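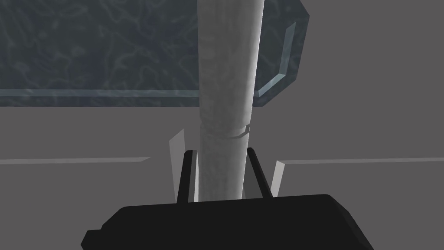
Simulated view from the Grinholm open day: a gripper with a pale grey rod between its fingers.

The Grinholm open day is a yearly visit program for people curious about household robots, and it has grown a good deal from its modest beginnings as an afternoon tea with one screen in the corner. The most recent was held on 12th December and drew 374 visitors, many of them families, who were welcome to wander in and stay as long as they liked (and plenty of them did).

The demonstrations are run in simulation with a program called Skakodance, which puts a robot into furnished rooms and sets it to everyday jobs, such as taking hold of a door handle. Its library holds 1779 rooms and household objects, and guides are happy to stop and explain a grip or a turn of the wrist to anyone who asks. Talks are given in the Trestar room, which seats 33, so it pays to turn up a little early.
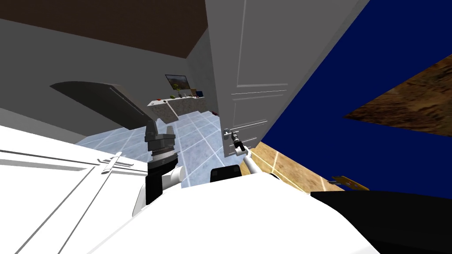 Lingyun Zhong wrote afterwards that doors had been the best part of the visit, that she had never given much thought to how many small decisions go into opening one, and that she would have gladly stayed for another hour of it.

Entry is free, and the printed guide, named Deng after the program's first robot model, is handed out at the front desk. The last print run was 480 copies.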